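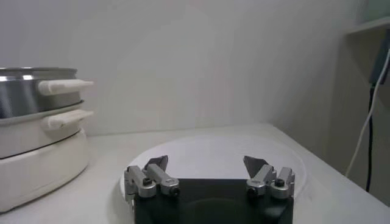 Couldn't we just drop the shadow resolution again and ship it, Kesside asked on the last call, and I said I'd write up a proper answer instead of mumbling one. So I'm starting with that and then getting on to the rest of the notes, which have piled up.

Port notebook, Dradura on the Wutaris handheld, August 2024

Shadows first. We have already cut them twice. The first cut was free, more or less, and you'd have to hold the two versions side by side to spot it. The second one you can see if you stand still near the bridge and look at the railings, but in a shooter like this people don't stand still near the bridge, they get shot there. A third cut gives us almost nothing back. I tried it on the foundry level, which is our worst one, and the frame time barely moved, while the shadows under the lanterns turned into something like spilled ink. The GPU isn't what hurts us in the foundry. It's the main thread, and the main thread doesn't care how pretty the shadows are.

What it does care about is the enemy brain code. Every grunt in the room checks whether it can see the player, every frame, whether or not there's a solid wall in between, and the original team could afford that on a desktop machine. I counted what happens when you open the furnace doors and everybody wakes up at once: 1,514 sight checks in one frame. I ran it again, thinking I'd left a debug flag on. Same number, every time, it's completely repeatable, which is at least kind of it.

So the plan is to spread those out. Grunts close to the player keep checking every frame, grunts farther off take turns. I have a rough version running in the Owen branch (please don't merge it yet, the sniper type still has a bug where he falls asleep if you walk around behind him). With turns switched on, the door moment is down to 73 checks on its worst frame, and the big hitch is gone on my unit. There's a smaller hitch left that I'm fairly sure is audio, see further down.

I played the foundry with it for most of an afternoon and I really couldn't feel the difference in how the enemies behave, apart from the sniper. If anything the far grunts seem a touch more human, a little slow to notice you. I'd like someone who knows the original better than I do to play it cold, without being told which build they have, and tell me whether it feels wrong. I've been staring at this level for so long that I've lost all taste.
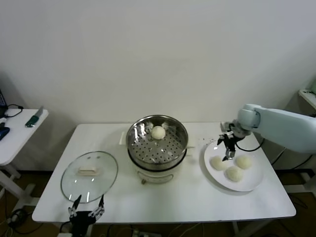 Does the turn-taking break speedruns, reads a note penciled in the margin of my printout when I got back to my desk, and it's a fair thing to worry about! There's a known trick in the foundry where you slip past the catwalk guard in the gap before he turns, and people who love this game love that trick. I went and tried it. The catwalk guard is near enough to the player that he never goes into the far group, so his timing is the same as before. The two down by the conveyor do go into it, and there you now get a slightly longer window, which makes the handheld version a hair easier for runners. I don't think that's a disaster but I do think Kesside should hear it from us before they hear it from a forum.

One way out is to pin those two guards by hand so they always check every frame. It costs next to nothing. I don't love hand-pinning things, in February we had a whole spreadsheet of hand-pinned doors and it was misery, but two guards is two guards.

Now the audio. When the furnace doors open the game also asks for its combat music, all the layers together, straight off the card. On a fast drive you never notice. On the Wutaris it stalls while the first chunk comes in, and you get a little skip in the picture and then the drums arrive late, as if the band had been caught out in the hallway. I want to load just the drum layer ahead of time, when the player steps onto the ramp, and let the others come in as they're ready. The layers fade up anyway, so I'm hoping the ear will forgive us.

Memory for that has to come from somewhere. The drum layer is small but we are right up against the limit in the foundry, and the last thing I want is the level crashing on people who have been playing for a couple of hours and have all sorts of leftovers in the cache. Candidates so far: the decals (scorch marks and so on) are kept far longer than they need to be, we hold on to 200 of them and I could live very happily with 40. Past that you're decorating rooms the player has already left. I tried it quickly and the only place I missed them was the shooting range in the hub, where you do sort of want to admire your own handiwork. Maybe the hub gets its own limit.
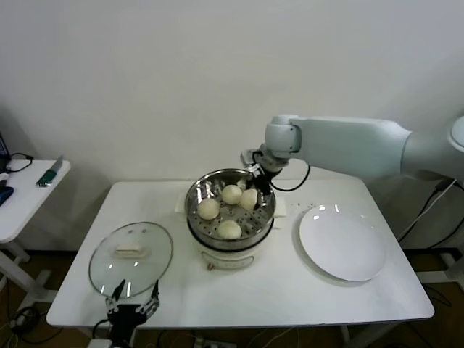
Resolution scaling is the other thing I promised to write down. At the moment it drops the picture as soon as a frame runs long, no matter what made it run long, so when the main thread chokes we throw away pixels and get nothing for it. You end up with a blurry hitch in place of a sharp hitch. I've changed it to look at GPU time only. The courtyard is the nicest place to see this, it used to go soft every time a crowd spawned and now it stays crisp the whole way through, and the text on the ammo counter is so much easier to read in your hands.

Gyro aiming is in, by the way, and I'm more pleased with it than I have any right to be. It's too twitchy with the scope up, so I've halved it there for now, and there wants to be a slider.

Still to do on this branch:

fix the sleepy sniper
pin the two conveyor guards
drum layer load on the ramp, then time the doors again
separate decal limit for the hub
gyro slider, with a scope setting of its own
long soak on the foundry, battery build, started before lunch so I can check it before I go home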